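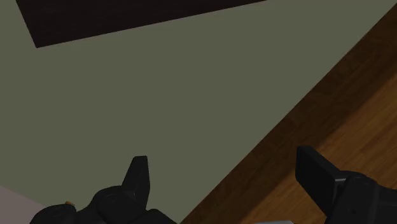
Fig. 1. Flat areas of even colour: olive-grey next to a very dark panel (computer rendering).

Colour and Surface in Interiors, handout 4
Teacher: Kumiko Hirose

Today we speak about large areas of muted colour. Students often choose a grey from a small card and are surprised when the wall is painted. A small piece of colour is seen together with the white paper around it. A whole wall is seen mostly with itself, and it usually looks stronger than the card.

Muted green-grey is difficult for one more reason. In north light it goes towards blue, and under a warm lamp in the evening the green part can nearly disappear. Please look at your sample in the morning, at noon and after dark before you decide.

Case: the reading room at Posholm
The room has 154 seats and windows on one side only. Skarphéðinn Zoëga first proposed a dark brown for all the walls. After the trial he kept the dark colour for the end wall and used a grey with some green in it for the long walls. Readers near the windows complained less of glare. The ceiling stayed white, which I find a little hard, but you may disagree with me.

Words to know
Hue: the name of the colour, such as green or red.
Value: how light or dark it is.
Chroma: how strong or how dull it is.
Two colours can have the same value and still look very different in chroma.

Homework
Paint five cards in one hue, from strong to dull, and keep the value the same. Add grey of the same value, never only black. Write the mixture on the back. Bring them to room 343 in March, together with your notes on the Brirkent staircase.

Reading: Kikuchi reader, chapter 5, without the part on varnish.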